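Writing Short Comic Dialogue
Course handout, unit 4
Tutor: Mohammed-Awal Appiah
2025-11-17

Read this before the workshop and bring your September sketch with you. We will be cutting it to 390 words or fewer, so print it with wide margins.
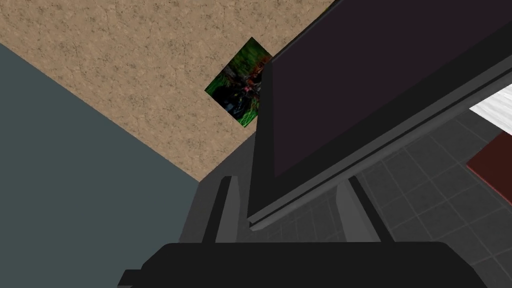
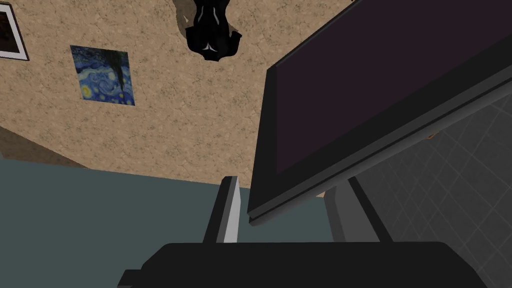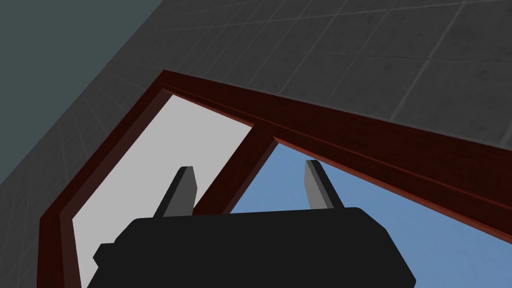
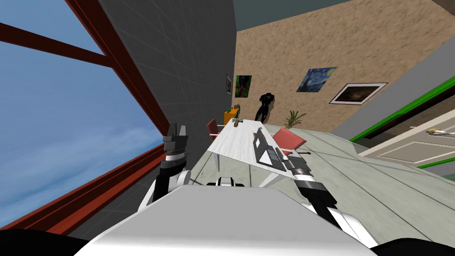

1. Two speakers, two wants

Give each speaker something to get out of the conversation. In the set text, Osei wants his deposit back and Mrs Midetti wants to talk about her knee. Neither of them says so in the first 18 lines. The reader works it out from what each one keeps returning to.

If both speakers want the same thing, the dialogue turns into a list of jokes. Some of you handed in lists of jokes last time.

2. Length of line

Most comic lines on the page run to fewer than 20 words. A long speech can work if the other person has been trying to interrupt it. Read yours aloud. Where you run out of breath, look for a cut.

Put the funny word near the end of the line:
"He left me a ferret in his will."
"In his will, he left me a ferret."
The second is better. Try the same with three lines of your own.

3. Tags and stage directions

Use "said" or a script layout. Avoid "quipped", "joked" and "chuckled". A direction such as (pause) may be used once per page.

4. Escalation

Gaverer's complaint starts with a cold cup of tea and ends with a letter to the bishop. Mark the steps between the two. There should be no step you could remove without the next one seeming odd.

Exercise

Write a phone call between a customer and a firm called Sustent. We never learn what Sustent sells. One page, two voices, no narration.

Reading: course pack, page 464 onwards. Skip the footnotes.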